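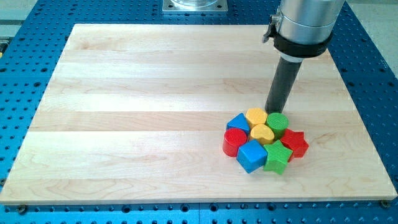
## Unit 7: Chores, contact and clutter

Reading for Wednesday: Cui, chapters 3 and 4. Bring the worksheet from Unit 6.

### 7.1 What counts as a chore

A chore, for this course, is a task with a loose goal ("clear the floor"), objects nobody has measured in advance, and no fixed starting layout. Most factory work fails this definition on purpose. Parts arrive in trays, the tray is bolted down, and the arm repeats one path.

Tabletop pushing sits between the two. The surface is flat and the blocks are rigid, but when eight of them touch, a push on one moves its neighbors. The rod has a single point of contact and cannot lift. Every result has to come from sliding.

### 7.2 Why a tight group is hard

- A cylinder on its end turns under an off-center push. A cube tends to settle flat against whatever it meets.
- Stars and hearts have inward corners. A rod can catch in one, which helps with steering and hurts when backing out.
- Friction under each block is unknown and changes with the wood grain.
- Blocks at the back hide the lower edges of others from some camera angles.

Separating one named block ("move the yellow heart to the left edge") therefore takes planning over several pushes. The heart is in the middle, so its neighbors go first.

### 7.3 Results from the Jalteo trials

Papadakis ran 1330 episodes with the Drirus controller. Each episode allowed 60 seconds.

| Task | Success |
|---|---|
| Push one isolated block to a target | 76% |
| Separate a named block from a group | 50% |

Failures in the second row were mostly wrong-block moves – the right push applied to a neighbor.

### 7.4 Can it tidy a kitchen yet?

No. A sink adds liquids, soft items and breakage. Shop-floor sorting of rigid parts is closer, provided a person handles jams.

### Exercises

1. Give a push order that frees the red star without moving the blue cube. State your friction assumptions.
2. Repeat with a two-finger gripper. Which steps disappear?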